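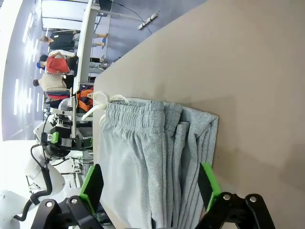
Toprak_K writes that the first thing to check on a folding cell like this is the pad faces, before anyone touches the software, and I did that last night with no luck. So I am starting a fresh thread with the whole problem written out.

Slipping grip on sweatpants, two-finger gripper

We run a garment folding cell at Ekameo. It has a two-finger gripper with black pads on green plastic mounts, and the wrist camera sits behind the fingers. It has done T-shirts and towels since March without much trouble. When we moved it to knit sweatpants it started losing them. The fingers close on the folded legs just past the waistband, the arm lifts, and on a bad day the bottom layers stay on the table while the top ones go up. Out of 37 lifts yesterday, 12 ended that way.

What I have done so far: wiped the pads with alcohol, checked the air and power, rebooted the controller, and raised the closing force by two steps. The extra force helped a little but now the waistband comes out of the fold bunched up. I also notice that the left finger seems to reach the cloth before the right one. I can't tell if that is new. The linkage plates look straight to me.

Is this a pad problem, a calibration problem, or is the gripper just wrong for thick knits? We would like to keep the cell going while we sort it out. I can stop it after 4 in the afternoon.

Posted by benchside

Toprak_K

I still say pads, but wiping them is not the same as checking them. Take both off the mounts and lay them face down on a piece of glass. If they rock, they are worn in the middle and only the edges are holding. Towels will hide this because the loops catch on anything. Sweatpants have a smoother face and a lot of layers, so the pressure has to be even from the tip to the root of the finger.

Put your force back where it was before you do anything else. You are squeezing the elastic and it springs back when the fingers open, and that is your bunched waistband.

For the uneven closing, do this with the cell locked out:

Back the arm off to a height where you can get both hands in.
Look at the screws on the linkage plates. On ours they loosen on one side first. Mark each head with a paint pen so you can see later if it has turned.
Move the fingers by hand through the full travel. You are feeling for a click or a soft spot.
Close them on a strip of plain paper and pull. Then move the strip to the tip and pull again. It should drag the same in both places.

If one finger still gets there first after that, home the gripper again and run the centering routine. Don't shim the pad to make up for it. I did that once and spent a week chasing a fold that came out crooked, when all I had done was move the error somewhere else.

One more thing. Where are you grabbing? If you close just past the waistband you have the thickest, springiest part of the garment right next to your grip. Move the grab point 22 millimeters down the leg and try ten or so lifts. That costs you nothing and you can do it before the shutdown.

kenivberg_maint

Same trouble here and new pads fixed it. We buy Brova ones. Just change them, they are cheap.

foldline

The pads may well be worn, but I would look at the approach height too. If the fingertips stop above the tabletop they will never get under the bottom layer, whatever the pads are like. Losing the bottom layers while the top ones lift sounds like that to me. Towels are a forgiving shape and you can be a few millimeters high without knowing it.

Jog down slowly with nothing on the table until the tips just touch a sheet of paper, and write down the height. Compare it with what the program uses. Ours had drifted after someone swapped a mount and did not redo the tool offset. If you have had the green mounts off at any time since the cell was set up, I would redo the offset before ordering parts.

Also check the drawstring. Ours used to hang over the table edge and get caught under a finger on the next pass - it looked like a slip but it was a snag. We tuck it in at loading now.

benchside

Thanks. Force is back to the old setting and I moved the grab point down the leg. Better, though it still drops a layer now and then. The mounts did come off once, in the spring, and I can find no note of the offset being redone, so that goes first this afternoon. Pads come off after that. I will post the paper test results for both fingers.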